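Print | E-mail this article

3. What people told us about their in-between places

I should say up front that I came to this study sideways. I'd been working on storage in small apartments, closets mostly, and I kept noticing that the closets weren't where the interesting stuff was happening. People had perfectly good closets. What they also had was a spot near the door, or at the end of a counter, where things landed and then stayed for a week. Tsehay Shiferaw, who ran the first interviews in Platlow with me, started calling these "landing spots" in her notes, and the name stuck (I lobbied for "drop zones" and lost).

We ended up with 40 households, split between Platlow and Mirkton. Everybody kept a diary for a month and wrote down each thing they put in the landing spot and, if they remembered, when it left. That gave us 2936 diary entries, which was a lot more than I'd budgeted for, and I read every one of them over a very long January. Some are a single word. "Keys." "Keys." "Keys again." One woman in Mirkton wrote half a page about a library book she felt guilty about, and I loved her for it.

The first thing that jumped out at me was how little the container mattered to what people said they kept in it. We asked them to describe the container and then the contents, and the two answers hardly ever lined up. A nice ceramic bowl bought for fruit held batteries and a tape measure. Big plastic bins were the worst offenders, or the best, depending on how you feel about these things. Several people told us they liked a see-through bin so they could find things, and then in the diary the same people wrote that they'd dug around for ten minutes. A frosted wall lets you know that something is in there and doesn't tell you what (Figure 1).
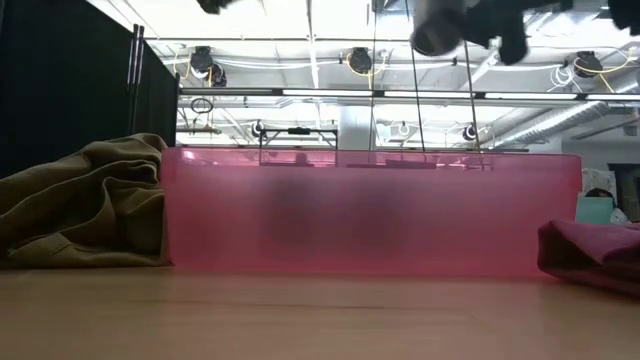 Figure 1. Frosted pink plastic bin with a dark shape showing through the wall; olive-green cloth at left.

The second thing was the overflow. I had assumed that once a bin filled up, people would empty it or get a bigger one. What the diaries show is a kind of spillover onto whatever surface is next to it, usually soft goods first. Sweatshirts, dish towels, a scarf. Cloth seems to get a free pass! People who would never leave a stapler out on the dining table will leave a sweater there for days and not write it down until we ask. When Tsehay went back and asked about this, one man in Platlow told her that a towel "isn't really out, it's just resting," and I've been using that line on my own family ever since.

Then there's depth, which I'd like to spend a little time on, as it's the part I changed my mind about. Going in, I figured deep containers would hold things longer. Stuff sinks, you forget it, fine. And that did happen with the deep ones. But shallow trays had their own slow layer, small flat items that lay in a corner week after week in plain sight. Receipts, spare buttons, a gift card nobody had checked the balance on. People could see these things every day and had stopped seeing them. My colleague Obsa Tilahun thinks this is plain habituation and that I'm making too much of it. She may be right, and we argue it out in Section 5.

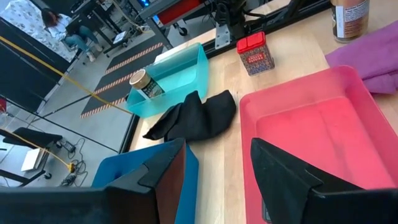
Nuria Weldu
Lecturer in Household Studies, Workneh College

A word about how we sorted the entries, for anyone who wants to try this at home. Fuad Demissie and I each coded a batch of 500 separately and then sat down to compare. We agreed easily on what an object was and fought like cats over why it was there. "Waiting" and "abandoned" turned out to be a terrible pair of categories. An umbrella is waiting until it's been sunny for three weeks, and then what is it? In the end we dropped "abandoned" and recorded the number of days, and let the reader decide.

Two households pulled out partway through, both very nicely, and their entries aren't in the total. One of them moved. The other said that writing it all down had made them clean up, so there was nothing left to report, and could they please keep the pen.

The Mirkton diaries run longer than the Platlow ones, and I don't have a good explanation. Eyerusalem Berhe, who handled that group, sent a friendly reminder every evening at 8 p.m., and in Platlow we only called once a week. I'd look there first before saying anything grand about the two towns. The entries by household are listed in the appendix, with names removed and the keys left in.

Print | E-mail this article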